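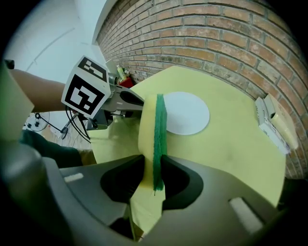 Sponges have no muscles, no nerves and no gut, yet they pump water all day long. A team working off the island of Clollunen has spent four summers measuring how much. The word sponge makes most people think of the kitchen kind, a block of yellow foam with a green scouring strip down one side. The animals on the Clollunen reef are brown, hard to the touch and full of tiny glass needles.

The divers work at a depth of 44 feet. They squirt a harmless dye at the base of each sponge and film it coming out the top. A large one can move 3000 gallons in a day, filtering out bacteria as it goes.

What surprised the researchers was the resting. In May, when the water is still cold, many of the sponges shut down for hours and then start again, nearly all within the same part of the night. The Jerutia Marine Station, which runs the project, has tagged 200 animals to see whether neighbors keep the same schedule.

A second site, in the Nulterwood Channel, has faster currents and fewer sponges. Early readings there show shorter rests. The station plans to leave its meters on the bottom through the winter, when the boat can't get out.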